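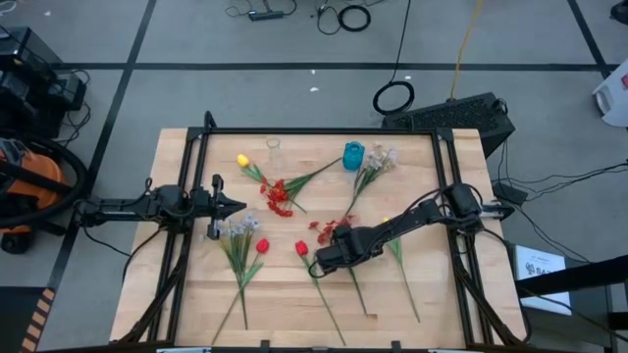
Two arms over the flower table, with the left gripper open above the pale blue bunch.

Hallura 6 review: a two-arm planner for small labs

Hallura is motion planning software for pairs of arms that share a workspace. I have used it since April, mostly on artificial flowers and two small vases. Stems are a fair test. They are thin, they lie across each other, and the clear glass vase is hard for any depth camera.

Setup took an afternoon. You load the arm models, mark out the frame as a no-go area and run the calibration routine. The manual skips a step here: joint limits have to be saved before calibration or they go back to the defaults. Pieter Vanhove found the fix on the user forum.

Planning is the strong part. Over 217 two-arm requests the median time was 164 milliseconds, and the arms never touched. When both want the middle of the table, one waits. The wait can be longer than it needs to be — there is a setting for this, but it is buried in a text file.

Perception is weaker. The tulips were picked out well. Where a red flower cluster lay over the yellow tulip's stem, the two were often merged into one object, and the grasp point landed on the wrong stem. We now feed in our own masks from Clarkum, which Welington Macedo wired up in a day.

The log viewer is good. You can scrub through a run and see the planned path against the real one. Error messages are poor, and code 801 covers at least three different faults.

I would buy the planner again and leave out the perception add-on. Linux only, licensed per machine.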